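We use cookies to improve your experience. By continuing you accept our cookie policy.

The fixed-fee promise

Small business owners are being sold accounting by subscription. Josée Girard has read the fine print, and she isn't buying.

The pitch landed in Josée Girard's inbox in January, when anyone who runs a small firm is at their weakest. For $300 a month, a company called Brollent would take over her books, her payroll and her year-end. "Never think about accounting again," it said. She has run Girard, a framing and upholstery business in Pramdale, long enough to find that line alarming.

"I want to think about it," she says. "It's my money."

Flat monthly fees have spread quickly through the bookkeeping trade, and the appeal is plain enough. Hourly bills are a nasty surprise; a subscription is at least a predictable one. What the brochures skip is how much sits outside the fee. In the sample contract Girard was sent, the $300 covered 100 transactions a month. Past that, each one was extra. So were sales tax filings, and so was any phone call after the first 2. 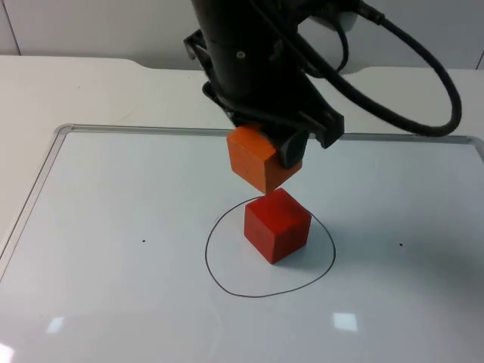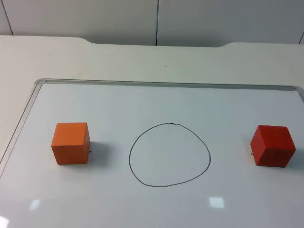
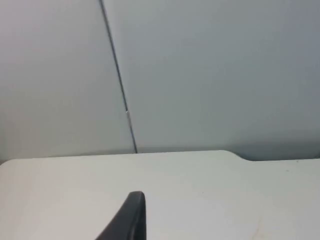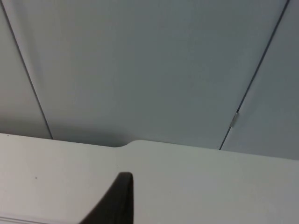

Four views from one workspace

Dwight Lévesque signed up with a rival service, Goltside, and stayed a year. His café rings through far more than 100 sales in a busy week, and he assumed the daily totals would be entered as one line. They weren't. His extras for the year came to $3,423, on top of the subscription.

"They were polite about it," he says. "They pointed to the clause."

He has gone back to a bookkeeper who charges by the hour and, he admits, grumbles about his receipts. Some months cost more than the old fee. He can at least see why.

None of this makes the fixed fee a swindle. A consultant with a handful of invoices may do very well out of it, and I met a few who had. But the word "unlimited" turns up in a lot of advertising and in very few contracts — and it is the contract that gets enforced. Ask what counts as a transaction. Ask who owns the file if you leave, and what it costs to get it back. Lévesque waited weeks for his.

Girard put both questions to Brollent by email. She got a link to book a demo.

14 comments · 37 shares

Related
When your accountant retires
Payroll software: paying for features you don't use
The shoebox of receipts, defended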